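The owner of Morkitz, a small shop that makes wooden block sets, says she never planned on sheet metal. For the first two years everything sat in cardboard boxes, and the boxes gave out.

"The corners went first," she says. "Then the bottoms. You'd pick one up and the blocks would be on your feet."

She bought her first metal bin secondhand from Floder, a packaging supplier that was clearing out a back room. It had sloped walls, and she found she could reach a block at the side without scraping her knuckles. She has looked for the same shape ever since.

The blocks are cut in Fundau and painted in the shop, a coat in the morning and another after lunch. Last June the shop sent out 551 sets, most of them to schools. She keeps the colors few. Reddish brown and dark green have sold steadily from the start, and a yellow she tried one winter did not.

"People ask for more colors and then they order the green," she says.

Different lengths go in together. She used to sort by size before sorting by color, and it took around 23 minutes a batch. Now she goes by color and checks the lengths as she packs.

The bins themselves get little care. She wipes them out when she remembers. Scuffs don't bother her, and neither does the pale dust that settles on the metal.

"It's a bin. I'm not going to polish it."

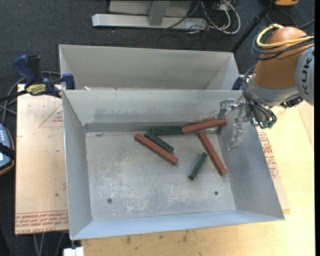

She does like a divider. A narrow section at the back gives her somewhere to put a block with a chipped edge while she carries on with the rest. Before that she put the chipped ones in her apron pocket and found them at home.

Her next job is a larger order for Mkhize, a toy store that wants longer blocks than she usually makes. She has cut 2 samples and isn't happy with either of them. The paint is fine, she says, but the ends need more sanding.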